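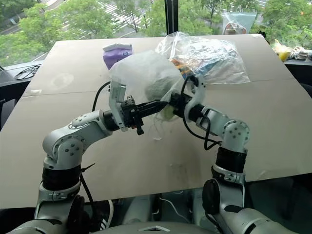 Nelell 薄膜收纳袋(卷装,中号)使用评测

发布于2021年5月31日
栏目:家居杂物

四月搬工作间的时候,我把抽屉里攒了多年的小东西全部翻出来重新分了一遍,线团、橡皮、旧海绵、没拆封的小样、孩子的胶泥、各种型号的挂钩。原来装它们的是饼干盒和鞋盒,盒子本身就占掉半个架子。这次想换成袋子,软的,能塞进缝里,用完可以压扁。

买的是 Nelell 的卷装薄膜袋,中号,乳白半透明,平口,没有封条,没有提手。对照用的是家里原来就有的 Okabe 透明厚袋,大号,也是平口。两种袋子混着用了一阵,下面按我关心的几项来写。

先说规格

Nelell 这款一卷标称 249 个,我没有逐个数过。卷芯是纸的,外面套一层收缩膜,上面贴着标签,写着尺寸和材质,材质是聚乙烯,厚度 13 微米。整卷连纸芯在厨房秤上是 554 克。袋与袋之间有一排撕线,袋底在撕线的上方,热封,封口是一条直线,两侧没有折边。

价格我买的时候是一卷 17 元,店铺在 Sillville 商场的负一层,同一个架子上还有小号和加大号,我没买。网上也有,运费另算,凑不够起送的话不划算。

Okabe 的厚袋是一包散装,叠好放在纸套里,抽取式。价格比 Nelell 高不少,单个算下来差几倍,因为买得早,小票找不到了,不写具体数字。

手感和透明度

13 微米是很薄的,拿在手里没什么分量,一捏就皱,皱了也展不太平。声音比较细碎,半夜收拾东西会嫌吵,比超市那种背心袋轻一些。

颜色是发白的雾面。空袋子对着光看是均匀的,套一层的时候,里面的东西能看出大概的颜色和轮廓,看不清字。收成一团以后膜叠了好几层,就更模糊,浅色的东西几乎融进去,深色的还剩一个影子。我有两袋装的都是圆的东西,一袋绿色海绵球,一袋灰色的橡皮泥,放在一起要拿起来对着窗户才分得清。后来在袋口夹了纸条。

Okabe 那种是全透明,装满以后摊平,里面是什么颜色一眼就有数,找东西快。缺点是显乱,架子上一排透明袋子看着就是一排杂物。Nelell 的雾面在这一点上好看一些,同样的东西装进去,颜色被压淡了,整体安静。

如果你的架子在客厅,我建议选雾面。如果在储物间或者柜子里,选透明的,省得一个个翻。

撕取

卷装的袋子最怕撕歪。Nelell 的撕线打得比较密,干手撕,两手捏住撕线两侧往外一扯,基本能沿线断开。用得最多的那几天,我大概有几个撕破了袋底旁边的一个角,都是单手扯的时候出的问题。把卷芯套在一根横杆上,单手也能撕,但要扯得快,慢慢拉会把膜拉长,撕线附近变成一条细细的白带子,袋口就不齐了。

卷到末尾的时候,最后几个袋子粘在纸芯上,有一点胶。揭下来以后胶留在纸芯上,袋子是干净的,但揭的时候容易破,我扔了一个。

开口

这是我觉得最麻烦的地方。新撕下来的袋子,两层膜贴得很紧,分不清哪一头是口。撕线那头是口,封口那头是底,看着很简单,撕下来转个方向就忘了。我现在的办法是撕下来以后不松手,直接在撕线那头用拇指和食指搓一下,搓出一个缝,再把手伸进去。

天气干的时候有静电,袋子会贴在手背上,也会贴在别的袋子上。手指沾一点水可以解决,装纸类的东西就别沾水了。戴薄手套搓也行,橡胶手套比棉手套好用。

Okabe 的厚袋没有这个问题,纸套里抽出来口子就是微微张着的,抖一下就开。一次要装很多袋的时候,两者的速度差别很明显。Norbert Ondrejka 来帮我装过一个下午,他装透明袋,我装雾面袋,他那堆先装完,又回头来帮我搓袋口。

装东西

中号的宽度放得下我一只手连手腕,深度到小臂的一半。下面是我装过的几类东西。

软的、圆的,比如线团、海绵、袜子、小毛巾,效果最好。东西放进去,把上面的膜收拢,顺时针拧两圈,自然就成一个圆包,膜贴着东西,不占地方。拧完的袋口会自己松回来一圈,多拧一圈就行。

轻的小包装,比如茶包、糖、旅行装的洗护用品,可以装,但要注意四个角。锡纸包装的角比较硬,放久了会在膜上顶出一个白点,再蹭几下就是一个洞。我家装独立包装糖果的那一袋,边上已经有一个小洞,糖没有漏,洞也没有再扩大。

带尖的,比如挂钩、夹子、画笔、螺丝,不要用。我试过一次装挂钩,刚提起来就穿了。套两层也只是晚一点穿。这一类我都放回了铁盒。

重的,比如一袋玻璃弹珠,膜会被慢慢拉长,底部的封口倒是没开,最先变形的是袋子侧面。提着走几步没有问题,挂着放一夜,第二天会比原来长出一截。重东西请用厚袋。

散碎的,比如纽扣、珠子,能装,但是取的时候很不方便。袋子没有形状,手伸进去膜就塌下来,珠子夹在褶子里,要把整个袋子倒出来。这类东西用小盒子更合适,或者先装进小封口袋再放进大袋。

封口

平口袋没有封条,封口全靠自己。我试过四种办法。

拧紧以后直接往里一塞,压在东西下面。最快,适合放进抽屉不怎么动的东西。缺点是一拿起来就散。

打结。膜薄,打结很容易,打死以后解不开,基本上要剪。剪一次袋子短一截,两三次以后就不够用了。可以打活结,留一个耳朵,一拉就开,但薄膜很滑,活结放几天会自己松。

橡皮筋。最稳。细的橡皮筋绕三圈刚好,宽的绕不紧。放得久的东西不建议用橡皮筋,老化以后会粘在膜上。

扎带,就是面包袋上那种包了塑料的铁丝。牢,能反复用,但铁丝头会扎到旁边的袋子。把头折回来一点就好了。

最后我大部分用橡皮筋,少部分直接塞。Okabe 的厚袋因为膜硬,拧不紧,打结也鼓,一般是把口折两道,用夹子夹住,或者就这么敞着平放。

摊平还是收成团

这两种袋子适合的放法不同。厚的透明袋适合摊平,里面的东西铺成一层,叠着放,上面压别的也不要紧。薄的雾面袋适合收成团,一个挨一个码在篮子里或者抽屉里,缝隙少。

我一开始反过来做,薄袋摊平叠起来,叠到第四层就往下滑。膜和膜之间很滑,抽屉一拉,全部跑到前面去了。后来在抽屉底铺了一张防滑垫,好一些,但还是不如收成团。

装袋的台面

这一项和袋子本身关系不大,但影响干活的速度,顺带写几句。

我原来直接在餐桌上装,桌面是光的,袋子容易滑走,线头和碎屑也会沾在桌上。后来改成在桌上铺纸板,拆开的大纸箱,压平,浅牛皮色,两张拼着用,中间留一条接缝。纸板有一点涩,薄膜放在上面不太跑,袋口也比较好搓开。深色浅色的小零碎掉在上面都看得见。用完把纸板一抬,碎屑抖进垃圾桶。

接缝要注意。小东西会卡进去,纽扣和珠子尤其喜欢往那里滚。可以在背面贴一道胶带,正面别贴,胶带边会勾住薄膜。纸板放过杯子以后会有圆印子,不影响使用,介意的话翻个面。

Isik 有卖一种专门的整理垫,毡面,四角可以扣起来。我在店里摸过,没买,毡面沾毛。纸板够用了。

反复使用

一个 Nelell 袋子能用几次,要看装什么。装软东西的那几袋,从四月到现在一直在开开合合,没有破的,只是口子那一段皱得厉害,变得更白。装小包装的,开合几次以后角上会出现白点。装过弹珠的那一个已经拉变形了,后来拿去套了垃圾桶。

洗不洗?我洗过两个。里外翻过来用清水冲,挂在水龙头上晾。能干,但很慢,两层膜贴在一起的地方一直有水汽。以这个价格,我觉得装过脏东西的就不要再洗了,当垃圾袋用掉。

厚袋值得洗。擦干净再晾,跟新的差别不大。

气味

新开卷的时候有一点塑料味,凑近能闻到,放在通风的地方过一夜就淡了。装毛线的那几袋,打开以后毛线上没有味道。装茶包的那一袋我特意闻过,也没有。标签上写了可以接触食品,我没有拿它装过直接入口的散装食物,所以这一项不评价。

冷冻我也没试。有读者来信问过能不能冻馒头,我手上没有数据,请看标签上的温度范围。

标签和书写

雾面膜上写字比透明膜清楚,深色记号笔写上去对比够。问题是膜薄,写的时候下面要垫平,最好在装东西之前写。装好以后再写,笔头会把膜带着跑,写出来是歪的。油性笔大概等十几秒干透再叠,否则会印到另一个袋子上。

贴标签纸也可以,但揭不下来,硬揭就破。我的做法是裁一条纸放在袋子里面,贴着膜,字朝外。纸条会跟着东西滑,收成团以后不一定在正面,转一圈能找到。

Indira Marar 用的是不同颜色的橡皮筋,一种颜色代表一类。我照着试了,颜色多了以后记不住,又改回纸条。她家里东西比我少。

和盒子比

有人会问,为什么不继续用盒子。盒子挡灰好,能叠,能写字,倒出来方便。袋子的好处是跟着东西变大变小,线团用掉一半,袋子就缩一半。我的架子层高不一样,有一层很矮,盒子放不进去,袋子可以。

现在我家里的情况是,尖的、碎的放盒子,软的、轻的放薄袋,量大又常找的放透明厚袋。三种都在用,分完以后架子空出来一层半。

几处不满意

卷芯偏软,用到一半就被捏扁了,套在横杆上转不顺。

外面那层收缩膜一拆就没法再用,剩下的卷没有东西包,外层的袋子会沾灰。希望能给一个纸套或者纸盒。

袋口没有任何标记。哪怕印一条细线,找口子都会快很多。

有一段撕线打浅了,接连几个都要用剪刀剪。其余部分正常。我不知道是个别情况还是普遍情况,同一架子上另外买的一卷还没有拆。

尺寸标签上写的是平铺尺寸,装了东西以后能用的深度要扣掉封口拧掉的那一段,差不多是一个手掌的宽度。买的时候请往大一号想。

适合谁

家里软的小东西多、想省地方、对袋子的样子有一点要求,又不介意多花时间搓袋口,可以买。要装硬的、尖的、重的,或者一次要装很多袋赶时间,请买厚袋。

我自己会回购中号,下次会加一卷小号,用来装单个的线团。加大号不考虑,13 微米做到那个尺寸,装满以后应该提不住,这是我的猜测,没有试过。

打分(满分五分)

透明度:三分半。看得见颜色,看不清内容。
牢固:三分。软东西够用,硬东西不行。
撕取:四分。扣在浅撕线那一段。
开口:两分。
封口:三分半。拧得紧,打结方便,解不开。
价格:四分半。
总体:三分半。

补充

评测发出前,我把装糖的那一袋换成了厚袋。破洞那个袋子剪开摊平,垫在颜料架下面了。

有读者问横杆是什么做的。是一根旧窗帘杆锯短了,两头架在两个书立上,卷芯套进去刚好,书立要压点重的东西,不然一扯就倒。书立之间的距离比卷宽一指就行,太宽了卷会左右跑。

小号那一卷买到以后再写,会用同样的几类东西试一遍,挂钩就不试了。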